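Skip to content
Home Guides Packing Storage Supply Lists Contact

We use cookies to remember your settings and count visits. By staying on this page you accept them.

Sorting Individually Wrapped Toothbrushes by Color for Hygiene Kits

Toothbrushes for hygiene kits usually come mixed. The carton we get from Grandilard holds 200, each in its own clear sleeve, with the colors in no order at all. If you pack straight from the carton, two people sharing a room end up with matching brushes and mix them up by the second morning. Sorting first takes 60 minutes for a full carton and saves a lot of digging later.

What you need

A table with a smooth top, one open container per color, and a cloth. The containers don't have to match. Trays, baskets and clear bins all work, as long as a wrapped brush can lie down in them. Wipe the table and let it dry before you open the carton.
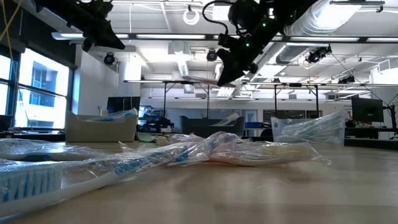

Wrapped toothbrushes on the table, with a tray and a clear bin behind them.

Step 1. Set out the containers

Put the containers toward the back of the table and keep the front open for sorting. Decide which color goes where before you start, and put one brush of that color in each as a marker. Labels are fine too, but tape comes loose from some plastics.

Step 2. Work in small piles

Take out a handful at a time and lay it on the bare wood. Larger piles slide, and the sleeves cling to each other.

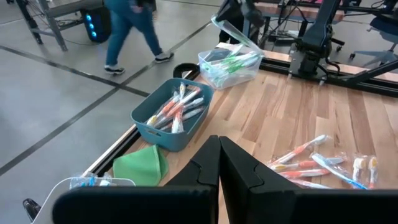
Sort by handle color and ignore the bristles. Bristle colors vary within the same handle color, and going by both will leave you with too many groups. Pull the most common color first. Orange and white handles can go in a basket like the teal one, where it doesn't matter if a few stick up over the rim, and green and white ones do well in a clear container with a hinged lid. Leave the lid open until you finish.

Pick each brush up by the handle, through the sleeve. Pulling on the loose end of the plastic can open the seal. If a sleeve is torn or open, set that brush aside and don't put it in a kit.

Step 3. Line them up

Once a color is sorted, turn the brushes so they lie mostly the same way. They take up less room and are easier to count. A shallow tray is best for this — in a deep bin the bottom layer shifts every time you reach in.

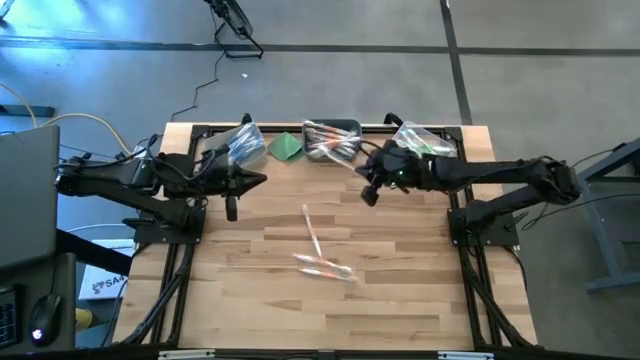
Orange and white in the gray tray, with a few more still out on the wood.

Step 4. Check the strays

Look over the table for anything left behind. Clear sleeves are hard to see on light wood, so run your hand across the surface. Then check each container for brushes of the wrong color. Blue and green get swapped most often, especially late in the day.
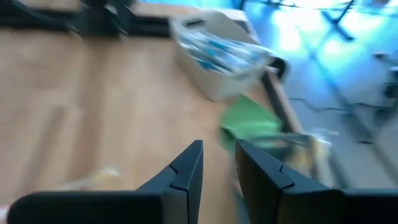

Put the strays where they belong and count each color. Write the number on a slip and keep it with the container. For kits going to the Fliscombe shelter we pack 2 brushes per bag, always in different colors, so we need to know early if one color is running short.

Storing what's left

Close the lids and keep the containers somewhere dry, away from soap. Scented bars will make the bristles smell even through the plastic. Open trays can go inside a larger bag, folded over and clipped. We keep ours on the low shelf in the Warrier Street room and restock on Thursday — the paper slips go on top.

Related guides
Folding Washcloths for Small Bags
How to Pack a Ferura Zip Pouch
Travel Soap: Boxed or Wrapped?
Checking a Supply Carton When It Arrives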